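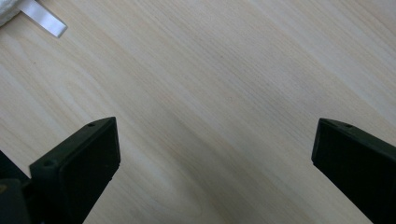 Bristhorpe robotics club goes for 500 folds before summer showcase

The robotics club at Bristhorpe High has a new project this summer and it involves laundry. Well, cloth anyway. The students are recording themselves folding, over and over, with a hand-held gripper in each hand, and the recordings will be used to train a two-armed robot to do the same job. Target is 500 good folds. Showcase is 17th July, in the school gym, doors open after lunch.

Nine students are in on it, most of them going into junior or senior year, plus a couple of younger ones who joined in the spring. They meet in the back lab mornings and stay as long as the building is open. It has been pretty full most days.

The project is called Derumero. Came out of a group chat, they say, and there is no meaning to it. It is on the T-shirts now so it's staying.

How it works

The person folding never touches the cloth with their fingers. Everything goes through the grippers. Squeeze to close, let go to open. A camera on the gripper sees what the jaws see, another camera looks down from up top, and the two recordings get lined up afterward on a club laptop. One fold, start to finish, is a "take." If the cloth gets dropped on the floor the take is thrown out. If it just gets messy and you fix it, the take stays, and the students say those are some of the best ones – the robot needs to see how a mistake gets fixed too.

There is a time limit, 40 seconds. Early on that was a problem. Pinching one layer of cloth off a flat table is a lot harder than it sounds when you are doing it with stiff plastic and metal, and first-timers mostly push the cloth around. One student told us it was like eating cereal with salad tongs. By the second week most of the group was getting under the limit, and one sophomore has the club record, which she asked us not to print until she beats it again. 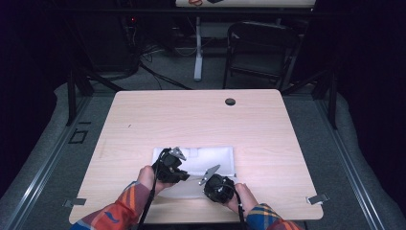
Photo: Bristhorpe High Robotics / courtesy Project Derumero

The cloths are white, which the club is now arguing about. White was cheap and the school had plenty. But against a pale table top the edges are hard to pick out in the video, and the students working on the software side would like something darker. The folding side says they have too many takes done already to switch. Current plan is to finish the set in white and then start on colors in the fall.

Lighting was the other fight. Overheads on, overheads off, blinds, no blinds. They ended up writing the setting down on a sheet taped next to the door and anybody who changes it has to sign. So far it has worked okay. Somebody did sign as Batman.

Where the robot comes in

The arms themselves are not at the school. They belong to Walten Community College, across town, which has let the high school group use them on set days. The students bring their recordings over on a drive, the training runs overnight on the college's computers, and the next morning they get to watch what the robot learned.

The first visit did not go great. The robot reached for the cloth, closed on air just above it, and then very carefully folded nothing. Twice. Students were on the floor laughing but they also had the cause figured out by the time the van got back: the table at the college was set a little higher than the one at Bristhorpe and nobody had measured. The tables have been matched since then.

Second visit was better. It got hold of a corner, brought it across, and let go in more or less the right place. Not a fold you would put in a closet, but a fold. There was yelling.

A third trip is planned before the showcase and the club is hoping to have all of the takes in by then. As of our visit the tally on the whiteboard was moving up fast, and a couple of the rows had been erased and redone after somebody noticed a whole batch had been saved with the wrong camera settings. Those had to be done over. "A bad day," was all we got on that.

Then there's Kamata

Every summer the club also runs its own in-house contest, the Kamata Cup, named after the old machine shop on the river road that gave the club its first tools. Usually it's a robot car thing. This year it is folding. Students pair up, one folder and one spotter, and each pair gets the same pile of cloths and the same table. Points for a clean fold, points off for a drop. A corner that hangs over the table edge at the end costs you 2 points, and that rule was added this year after what we were told was a long disussion.

The spotter cannot touch anything. The spotter can only talk. That turned out to be the hard part, and a few pairs have split up and re-paired already. Left and right is apparently a problem. So is "up," when one of you means the ceiling and the other means the far side of the table. One pair worked out a set of clock numbers and it's now being copied by pretty much everyone.

All of the contest folds count toward the Derumero total, which the software students are happy about. They do worry that people rush. A rushed take teaches the robot to rush, and the robot is not so good at that. The compromise is that each contest take gets watched back before it goes in the set, and whoever made it does not get a vote.

The winning pair gets the cup (it is a real cup, it came from a diner) and gets to press start on the robot at the showcase.

What visitors will see

At the showcase, a live fold by the arms, if the college can move them for the day. That was still being worked out at press time. If not, there will be a video link to Walten and people can watch it on the big screen. Either way there will be a table set up with a pair of the hand-held grippers so anyone can try it, kids included, with a parent there. Expect a line. At the spring open house the line for the grippers went out the door and past the trophy case, and that was with no sign up.

The students will also have a poster on how many takes it took before the robot stopped missing, and a reel of the failures. We've seen part of the reel. It's good. The one with the sleeve is worth the trip.

Still needed

The club is looking for cloths. Plain, square or rectangle, no fringe, no prints for now, washed please. Drop box is in the front office. They could also use extension cords, the heavy kind, and clamp-on brackets that will hold a table steady, the ones they have are spoken for. No more clothes hangers, thank you, they have recieved enough.

Anyone with a van who can help on a Walten day should leave a note at the front office too. The school van is shared with track.

New members can sign up at the showcase or in the first week of school. No experience needed and you do not have to be good at folding. Several current members said their own rooms are a disaster. The club meets through November on this project and then switches over to the regular competition season, with the folding recordings going to whoever wants to keep at it over the winter.

Admission to the showcase is free. Park on the gym side, the front lot is being repaved.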